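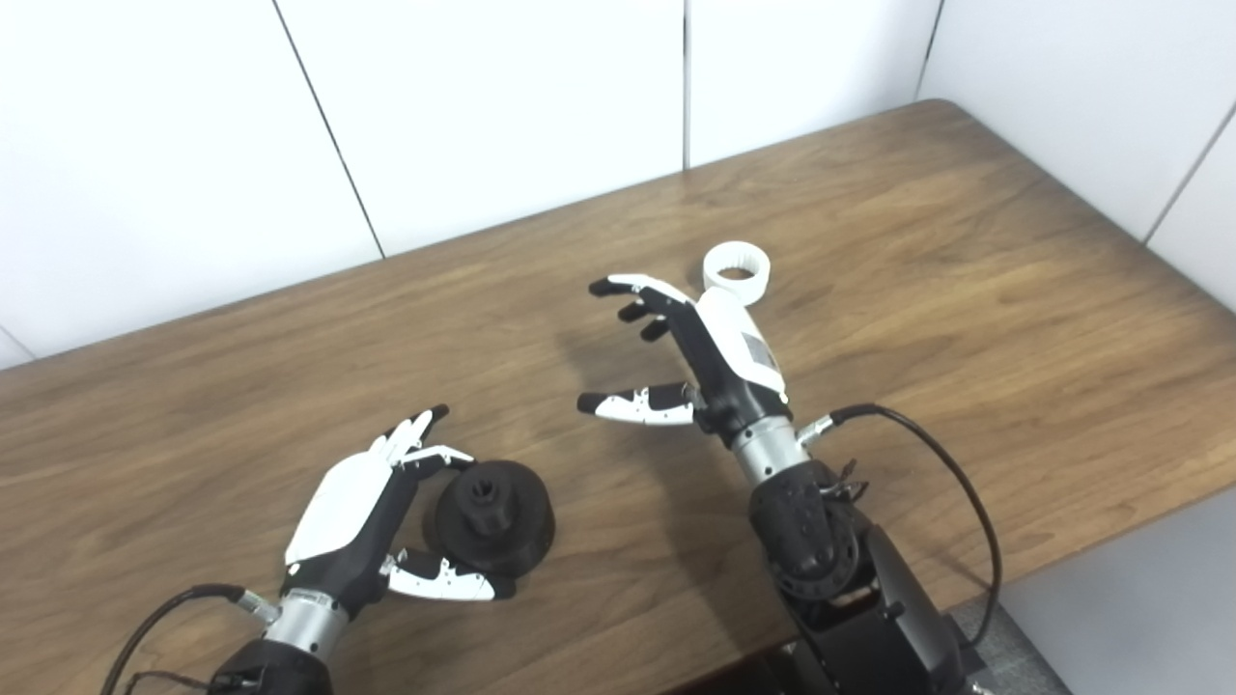 Wooden table against the white panelled wall, Sondside.

Staying Hopeful: progress report to the Sandhu Fund
Period ending February

Purpose of the grant

The Fund awarded £2000 to Clusbridge Listening Network for evening conversation groups open to adults who feel worn down by the news and have drawn back from local life as a result. This report covers the second half of the grant period.

Activity

Groups met every Monday at 7pm in Sondside and Morkomo. Each session opened with a short reading, followed by an hour of discussion in pairs and then as a whole group. Attendances across both places came to 312, against 40 different people registered. Sondside remained the stronger of the two. Morkomo lost ground after the bus timetable changed, and its start time was moved to 6.30pm.

Benvinda Abreu led the Sondside group throughout. Tanveer Talpur took over at Morkomo when the previous leader moved away, and has brought in a longer period of silence at the start, which members asked to keep.

What members have told us

Several members reported that they now read the news once a day and sleep better. Others said that they had written to a councillor or joined a litter pick for the first time in years. Two members found the discussions too general and left. We have taken their comments seriously, and readings for the next period will be tied more closely to matters in the district.

Difficulties

The planned joint meeting did not take place owing to illness. We also underestimated the time needed to support members between sessions, and the leaders have given more unpaid hours than we consider fair.

Spending

The full £2000 has been committed. Room hire was the largest cost, followed by leaders' fees and printing.

Next period

We will hold the joint meeting, train one further leader for Morkomo and submit a request for continued funding.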